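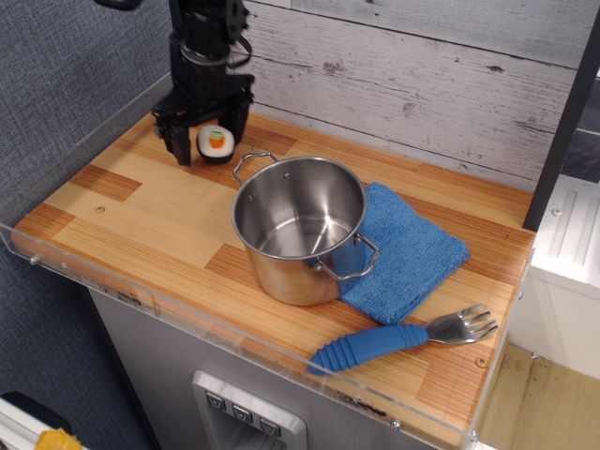 Step 3: toy sushi, pot, blue cloth and fork on the counter top.

Posted Wednesday, January 22, 2025, by the Tully play kitchen blog
8 comments | 505 shares

Setting Up the Tully Counter, Part 2: Laying Out the Cooking Things

By now your counter should be standing level with the clear lip fitted along the edge. If it wobbles, go back to Part 1 before you put anything on it (I skipped that once and regretted it!).

1. Check the little bolts on the acrylic lip. Finger-tight plus a small turn is plenty.

CAUTION: Please don't crank them down. I cracked a corner on my first Tully that way and had to order a new strip from Brerkico.

2. Wipe the wood top along the grain with a barely damp cloth, then go over the screw heads with a dry one.

3. Fold the blue microfiber cloth and lay it down, then set the pot partly on top of it. I leave the lid off so small hands can get straight to the cooking.

4. Put the fork in front of the cloth. I like the one with the fat ribbed grip, it's so much easier to pick up.

5. Add one piece of play food to start. The sushi roll always wins at my house, and the rest can wait in the Skodholm bin.

Note: The pot is real stainless steel, so it's noisy. The cloth helps a bit!

Part 3 covers the shelf.

1275 views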